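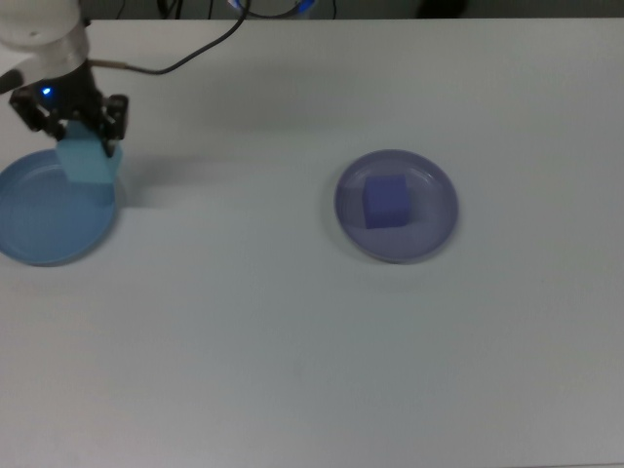 White tabletop near the window – can it be restored?

Posted in Home Care and Furniture by clelta_resident

I have a white table, purchased from Olszewski, which stands beside a south-facing window. One end has taken on a yellow tint over the past 4 years. Dish soap and warm water have had no effect. The label underneath gives the finish only as "white lacquer." I would like to know whether the color can be brought back at home or whether the top must be refinished. A replacement top is listed at $149, and I would prefer to avoid that expense.

2 replies

Kinus Furniture Desk
The first step is to establish whether the discoloration lies on the surface or within the finish. Please select a small spot on the underside of the edge and wipe it with a soft cloth dampened with mineral spirits. If yellow residue transfers to the cloth, the cause is likely old polish or cooking film, and the entire top may be cleaned in the same manner with the windows open. If the cloth remains clean, the lacquer itself has aged from sunlight. Cleaning will not reverse this. The top would need to be lightly sanded and recoated with a non-yellowing water-based finish. Allow 6 hours between coats, or longer if the can so directs. We do not recommend bleach – it can dull the finish and weaken the edges.

nuton_household
Baking soda paste worked on my kitchen shelf. I left it on for 90 minutes and wiped it off. It did leave the surface somewhat less shiny than before. I cannot say whether my shelf was lacquer or paint, so please test it first. A curtain would also be advisable.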